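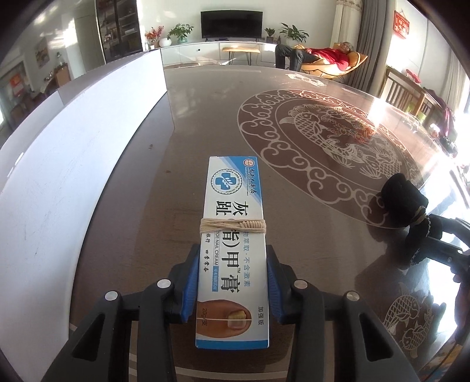
Issue 32, page 5

Trutdale foot clinic open day — quick notes

Got there late, parking on the hill is hopeless, so missed the welcome from Konrad Hubmann. Went straight into the nail room where Roya Esfahani was already halfway through her talk. Full house, standing at the back.

Her main point: most people treat a yellow nail for months without finding out what it is. Might be fungus. Might be an old knock from a tight shoe, or psoriasis. Creams bought over the counter or online, foreign boxes with a toe on the front, she sees them all and asks people to bring them in, box and leaflet too. She wants the full ingredient list, and "plant extract" on the front doesn't tell her much. Clippings go off to the lab before anyone gets pills. Toenails are slow, think a year or more for a new big one.

Then the shoe table with Bijan Kordestani. Draw round your foot on paper, put your shoe on top. Mine stuck out both sides. Embarassing. Woman next to me had brought her late husband's walking boots and wanted to know could her son wear them. Answer was no, get him his own.

Tea in the corridor, good lemon cake, ran out before the second tour. Signed the visitor book, I was number 489 for the day, which seems a lot for feet.

Second tour was the sterilizing room. Glass window, you don't go in. Trays come out wrapped and dated and the older ones get used first. Cempaka Krishnan took questions and was very patient with a man who wanted to talk about his knee.

Things I wrote on my hand: dry between the toes. Cut straight across. Don't share clippers, not even in the family. Swap shoes day to day so they air out.

Free nail checks run Thursday afternoons from 2, no appointment, use the side door by the pharmacy. Bring a list of what your taking. Diabetics should ring the desk first — they get a longer slot.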